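How to Budget for a Four-Arm Tabletop Robot Station 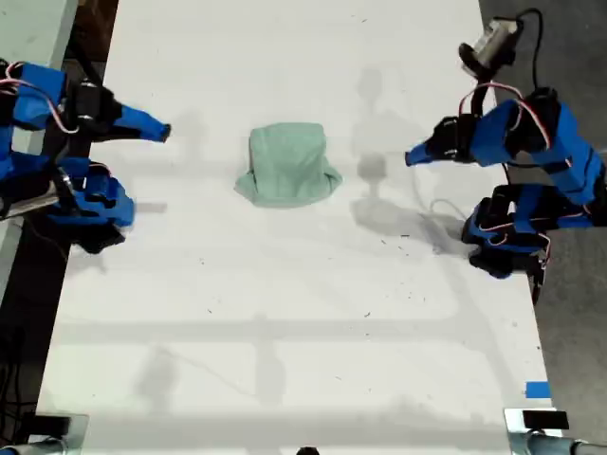 Departments preparing a purchase request for a tabletop station should complete the steps below before contacting a supplier. The guidance applies to small servo-driven arms used for handling light items such as folded cloth. It does not cover floor-mounted industrial equipment.

Step 1. Define the task.
State in one sentence what the arms will handle. Soft goods need reach from both sides of the table, and this decides how many arms are requested.

Step 2. List the whole station.
The arms are seldom the largest source of error in a request. Enter each of the following on its own line:
- arms, with gripper fingers
- power supplies and spare cables
- table, clamps and mounting brackets
- overhead support and lighting
- computer and storage

Requests that say only "robot kit" will be returned.

Step 3. Obtain two quotations.
The department currently accepts quotations from Urkell and Brestarent. Ask each supplier to price delivery separately. In our last round the Urkell quotation for mounting hardware came to $371, and the cable and power set was a further $145. Neither item had appeared in the original request.

Step 4. Plan for wear.
Servos and printed links are consumable parts. Set aside funds for replacements in the first year and record them under supplies — not under equipment. The Hamada laboratory held $1,746 for this purpose and returned the unused portion at closing.

Step 5. Measure the room.
Allow clear floor on both long sides of the table so that staff can reach the clamps. Confirm that cables can run below table level without crossing a walkway.

Step 6. Submit the request.
Attach both quotations, the parts list and the room measurements. Requests received by the end of December are considered for the spring budget. Please allow seven working days for a reply.

Comments (3)

anel_lab2
Does the computer go on the same request if we already own one? The form will not let me leave the line blank.

Purchasing Office
Enter zero and write "on hand" in the notes field.

tmk
We forgot clamps. Second order, second delivery charge. Please put step 2 in bold.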